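The Second Life of the Kitchen Table

In Taddale, the dining room is disappearing. Of the 342 homes sold in the town over the past year, more than half had no separate room for eating. Buyers want one big space, and they want one big table in it.
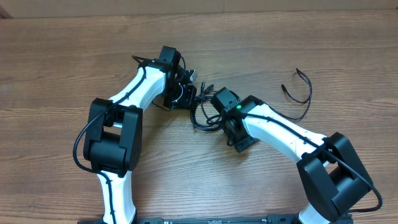
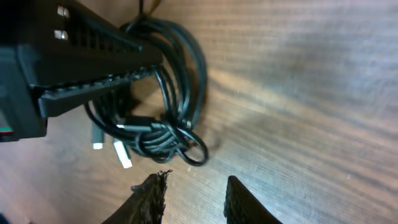 That table now has to do a lot of jobs. It is a desk until late afternoon, a place for homework after that, and a place for dinner at seven. Most tables were never built for this. A soft pine top picks up pen marks within a month, and a glass one shows every fingerprint.

Drascombe, a small workshop on the river road, makes 12 tables a year. Its prices start at $3000, and the wait is long. The shop sells mostly oak and ash, finished with oil so that owners can sand out a scratch at home.

Iletti, the secondhand store across the bridge, takes the other approach. Old farm tables there go for as little as $55 if a leg needs work. The store keeps a rack of spare legs in the back and will fit one while you wait.

Either way, measure first. Leave three feet between the table and the wall so a chair can slide back, and check the width of the front door. Tables go back to both shops every June when people move and skip that step.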